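# Checking a floor slab for level before tile goes down

A tile floor follows whatever is under it. Check the slab before you order adhesive, and do it again after any patching. One person can do a normal living room in a morning.

You need:

- a straightedge, 9 feet if you can get one
- a rotary laser and a grade rod
- chalk or a wax pencil
- feeler gauges or a tapered wedge
- the room plan, printed large enough to write on

Sweep the slab and scrape off plaster drips. Set the laser near the middle of the room on a tripod and let it settle. Mark a grid on the floor at 2-foot spacing, starting from the longest straight wall. Read the rod at each crossing and write the number on the plan.

Circle the highest reading and the lowest. The high spot sets your finished height, so check it against the door thresholds first. On the Estero job it was in the hallway, and we had to grind it before anything else made sense.
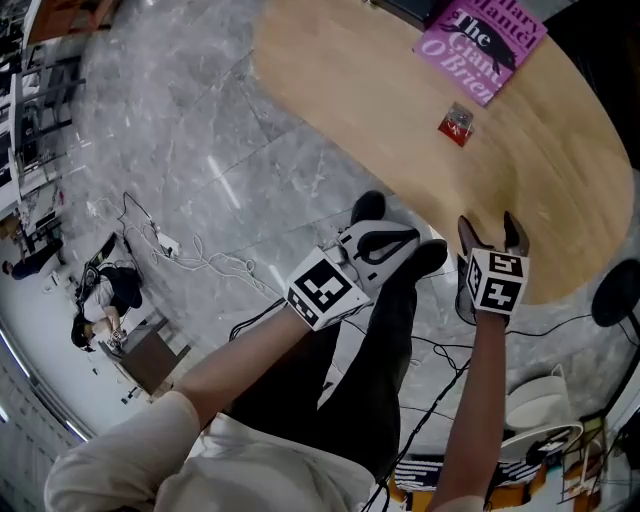

Large-format stone and tile need a flatter base than small tile does. Lay the straightedge across each row of grid marks, then along the diagonals, and slide the wedge under any gap. Mark hollows with a circle and humps with a cross. Where the finish will be marble, like the floor beside the oval table in the photo, check the open area as well as the spots that furniture will cover. Tables get moved. Write the gap next to each mark and copy it to the plan.

Grind humps before you fill anything. Vacuum, prime, and let the primer dry for the time printed on the container. Mix the leveling compound with measured water. Pour the deepest hollow first and work back toward the door.

When the compound is hard, run the straightedge over the patches again. Paavo Oksanen, who set the stone at Harju, wanted the second set of readings on the same sheet in a different color, and I still do it that way.

Keep the sheet with the job papers. The tile setter will need the threshold heights from it.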